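Dienstag in der Halle

22. Juli 2025

Wieder Greifer. Früher hieß meine Stelle »Kommissionierung«, seit Januar heißt sie »Demonstration«, und ich verdiene 18 Cent mehr die Stunde. Dafür mache ich Tischchen leer, Tischchen voll, Tischchen leer, und zwar so, dass Flimia es später nachmachen kann. Alois Hauser nennt das Wissenstransfer. Songül nennt es Abschiednehmen mit Kabel.
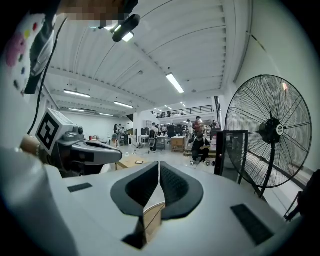

Nach der Pause

Hagos hat ausgerechnet, dass uns bis Freitag noch 400 Durchgänge fehlen. Er hat es sehr leise gesagt. Abends greife ich daheim nach der Butter und merke, dass ich dabei langsam und deutlich werde, als sähe mir jemand zu. Meine Mutter fragt, ob ich Rückenschmerzen habe.
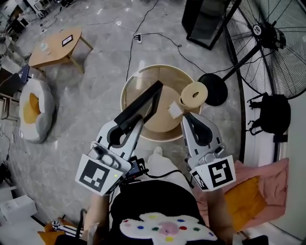 Glastisch, Rolle, Zettel: mein Nachmittag.

Mercy will zu Degefa wechseln, dort packt man noch mit den Fingern. Ich habe gesagt, ich überlege es mir. Morgen Frühschicht.

3 Kommentare · 3-mal geteilt

Songül T.: Das mit der Butter habe ich auch!
Defne Yurt: 18 Cent? Ich krieg gar nichts extra.
Hagos: Es sind immer noch 400.

Zuletzt im Tagebuch
Der Spind bei Umdale
Alois lernt Tabellen
Kantine, zweiter Versuch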